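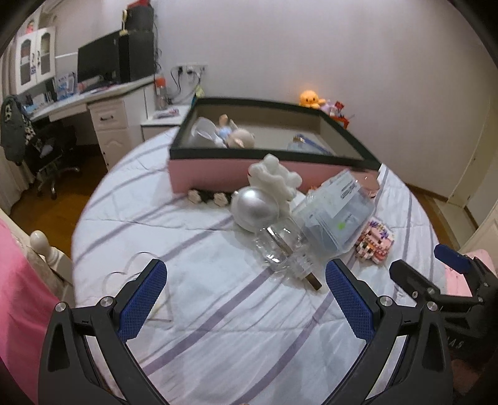
Heat Loss and Bedding in Student Rooms: Project Report

Albane Hervieu, Romain Maillard and Lavanya Chowdary
Supervisor: Marcelle Marchal
Submitted 2018-11-22

1. Introduction

Rooms in the older halls of residence are heated in the morning and again in the evening. Between these periods the radiators are off and the room temperature falls. Students who complain of the cold at night are usually told to add a blanket. The purpose of this project was to find out how much difference the bedding makes compared with the room itself, using equipment that a second-year group can borrow and methods that can be repeated by the next one.

The work was limited to single rooms in one building, Caron House. It deals with bedclothes on an ordinary mattress. Electric blankets were left out, as they are not allowed in the halls.

2. Background

Bedding keeps a sleeper warm mainly by holding still air. The fibres themselves conduct heat better than the air between them, so a thick, light cover generally performs better than a thin, heavy one. A quilt is stitched through its layers to stop the filling from moving. The stitching has a cost: along each seam the layers are pressed together and the trapped air is thinner, so more heat passes there than in the middle of a panel.

Two other effects matter in practice. The first is compression. Anything placed on top of a quilt, including a second quilt, flattens the one underneath to some degree. The second is draught. Air moving across the surface of the bed removes the warm layer just above the cover, and a loose weave allows some of it to pass through.

3. Method

A sealed water container was used in place of a sleeper. It was filled with warm water, laid on the mattress and covered with the bedding to be tested. A temperature probe was fixed inside the container through the cap, and a second probe hung at bed height away from the window. Both were connected to a Sesix logger, which took a reading every 6 minutes.

Each run lasted until the water had cooled by the same number of degrees. The time taken was used as the measure of performance. We chose this over a calculated heat flow as the shape of the container does not resemble a person, and a figure in watts would have suggested more accuracy than the method can give.

Three arrangements were tested: a cotton quilt alone, the same quilt with a wool blanket on top, and the same quilt with the wool blanket underneath. All runs were made with the door closed. Each arrangement was then repeated with a strip of foam fitted along the lower edge of the window.

The quilt was bought from Trarkutero and the blanket was lent by Loïc Collet. The mass of filling was not given on the quilt label and we did not open the seams to weigh it.

4. Results

The quilt alone cooled fastest in every set of runs. Adding the blanket on top lengthened the cooling time, and placing the blanket underneath lengthened it further. The gap between the two blanket positions was small – smaller, in two of the rooms, than the spread between repeated runs of the same arrangement.

The foam strip had a larger effect than we had planned for. In the room facing the car park, the quilt alone with the strip fitted performed nearly as well as the quilt and blanket without it. In the rooms facing the courtyard the strip made little difference.

One run, logged as number 9, was discarded. The probe had slipped out of the water and was recording the air at the top of the container.

5. Discussion

The blanket result agrees with what would be expected from compression. A wool blanket laid over a quilt reduces its thickness, and some of the gain from the extra layer is lost. With only one quilt and one blanket tested, we cannot say whether the order would matter for other materials.

The window result is harder to interpret. The car park side is exposed to the prevailing wind, but wind speed was not measured. Weather was noted by hand at the start of each run and these notes are too rough to be used in a calculation. A small air speed meter such as the Welano would have been suitable. The department has one and it was out on loan to another group.

Moisture was ignored throughout. A real sleeper gives off water vapour, and damp filling insulates less well. The sealed container produces none.

6. Further work

Runs are to be repeated in December, when the difference between inside and outside temperatures should be greater. We intend to borrow the air speed meter for these and to add a second quilt with a synthetic filling. The raw readings are kept with the logger in the teaching laboratory, in the folder marked 635.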